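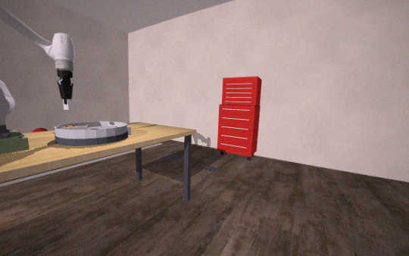
## 3. 고령 외래 환자의 기립성 저혈압과 복용 약제 검토

### 3.1 연구의 출발점

나이 드신 환자가 진료실 의자에서 일어나다가 잠시 책상을 짚고 서 계시는 모습은 일차의료에 몸담은 사람이라면 누구에게나 익숙하다. 어지러우시냐고 여쭈면 대개는 "늘 그래요" 하고 웃으며 넘기시고, 우리도 다음 환자를 생각하며 그 말을 그대로 받아들이곤 했다. 이 연구는 그렇게 넘겨 온 순간들이 마음에 걸려 시작되었다. 기립성 저혈압은 낙상, 실신, 외출 기피로 이어질 수 있는데도 앉은 자세에서 한 번 잰 혈압만으로는 잘 드러나지 않으며, 이를 악화시키는 약제가 여러 해에 걸쳐 조금씩 더해진 경우에는 환자 본인도 언제부터 어지러웠는지 기억하지 못하는 일이 많다.

우리는 Toft와 Tidau 두 곳의 외래 의원에서 70세 이상 환자의 누운 자세와 선 자세 혈압을 같은 절차로 측정하고, 기립성 저혈압이 확인된 환자에게 약제 검토를 시행한 뒤 12주 동안 증상과 혈압의 변화를 살펴보았다. 두 의원은 규모도 환자 구성도 조금씩 다르다. Toft는 오래된 주택가에 있어 혼자 걸어오시는 분이 많고, Tidau는 버스 종점 가까이에 있어 보호자와 함께 오시는 분이 상대적으로 많았다. 이 차이는 뒤에서 결과를 해석할 때 다시 다루겠다.

### 3.2 대상과 측정 방법

연구 기간에 두 의원을 찾은 환자 가운데 참여에 동의한 427명을 분석 대상으로 하였다. 스스로 설 수 없거나 급성 감염으로 내원한 환자, 최근 한 달 안에 입원한 적이 있는 환자는 처음부터 제외하였다. 인지 기능이 저하된 환자는 보호자가 함께 설명을 듣고 동의한 경우에 참여할 수 있었다. 이런 분들을 빼고 나면 정작 도움이 가장 필요한 환자가 빠진다는 데 연구진의 의견이 모였기 때문이다.

혈압은 자동 혈압계 Trornent로 측정하였다. 환자가 5분간 누워 쉰 다음 첫 번째 값을 얻고, 일어선 뒤 1분과 3분에 각각 다시 측정하였다. 수축기 혈압이 20 mmHg 이상 또는 이완기 혈압이 10 mmHg 이상 떨어지면 기립성 저혈압으로 정의하였다. 측정하는 동안 간호사 한 명이 환자 곁에 서 있었고, 어지럼을 호소하면 곧바로 앉히고 그 시점의 값을 기록하였다. 방 온도나 식사 시간, 그날 아침에 약을 드셨는지도 함께 적어 두었다. 번거로운 항목이지만 식후 혈압 저하를 구별하려면 빼놓기 어려웠다.

약제 정보는 처방 기록과 환자가 직접 가져온 약 봉투를 대조하여 Osanero에 입력하였다. 봉투를 가져오지 못한 분께는 다음 방문 때 챙겨 오시도록 부탁드렸는데, 이 과정에서 처방 기록에는 없는 감기약과 수면 보조제가 적지 않게 나왔다. 이뇨제, 알파차단제, 질산염 제제, 삼환계 항우울제는 미리 관심 약제로 정해 두었고, 나머지는 담당 의사가 용량과 복용 시각을 보고 개별적으로 판단하였다.

**그림 1.** 목재 상판 탁자 위의 크고 둥근 쟁반과 검은 그리퍼를 단 흰색 로봇 팔, 오른쪽 벽 가까이 바닥에 놓인 높은 붉은색 공구함. 렌더링 화면.

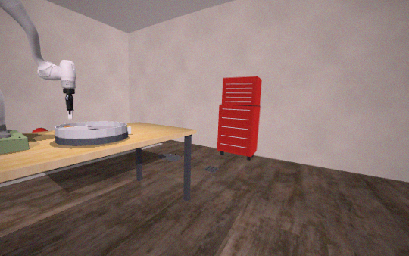 1854쪽

### 3.3 결과

427명 가운데 96명에서 기립성 저혈압이 확인되었다. 이 환자들은 그렇지 않은 환자보다 복용 약제의 수가 많은 편이었고, 특히 취침 전에 알파차단제를 복용하면서 아침에 이뇨제를 함께 드시는 조합이 자주 눈에 띄었다. 흥미로운 점은 혈압이 뚜렷하게 떨어졌는데도 평소 어지럽지 않다고 답한 환자가 두 의원 모두에 있었다는 것이다. 면담을 조금 길게 이어 가면 "그래서 천천히 일어난다"거나 "밤에는 화장실에 갈 때 벽을 짚는다"는 이야기가 뒤따라 나왔다. 증상이 없다기보다 증상에 맞추어 생활을 바꾸어 오신 것으로 보인다.

약제 검토 뒤에는 감량, 중단, 복용 시각 변경 가운데 하나 이상의 조정이 이루어졌고, 조정할 약이 없는 환자에게는 수분 섭취와 일어서는 요령을 안내하였다. 12주 시점의 재측정에서 선 자세 혈압의 하강 폭은 전반적으로 줄어드는 경향을 보였다. 다만 누운 자세 혈압이 도리어 높아져 원래 용량으로 되돌린 환자도 있었으므로, 감량이 모두에게 이롭다고 말하기는 어렵다.

### 3.4 고찰

Toft에서는 환자가 약 봉투를 스스로 챙겨 오는 비율이 높았던 반면, Tidau에서는 보호자가 전하는 증상 이야기가 훨씬 자세하였다. 어느 쪽이 더 나은 정보원이라고 단정하기는 어렵고, 가능하다면 두 가지를 함께 얻는 편이 좋겠다는 것이 연구진의 소박한 결론이다. 외래 진료 시간이 짧다는 사정은 우리도 잘 알고 있다. 그래도 누워 계시게 할 침대가 하나 있고 곁에 서 있을 사람이 한 명 있다면 시작해 볼 수 있는 검사이니, 여건이 닿는 의원에서는 한번 시도해 보시기를 조심스럽게 권한다.

이 연구에는 대조군이 없으며, 따라서 혈압 변화의 일부는 평균으로의 회귀나 계절의 영향일 수 있다. 12월에 모집된 환자가 많았던 Tidau에서는 추적 기간이 봄으로 이어졌으므로 이 점에 더 주의하여야 한다. 낙상은 환자의 기억에 의존하여 조사하였고, 가벼운 미끄러짐은 빠졌을 가능성이 크다. 같은 환자들을 더 오래 추적하면서 낙상 일지를 함께 받는 후속 조사를 준비하고 있으며, 일지의 글씨 크기를 키워 달라는 환자들의 부탁도 서식에 반영할 예정이다.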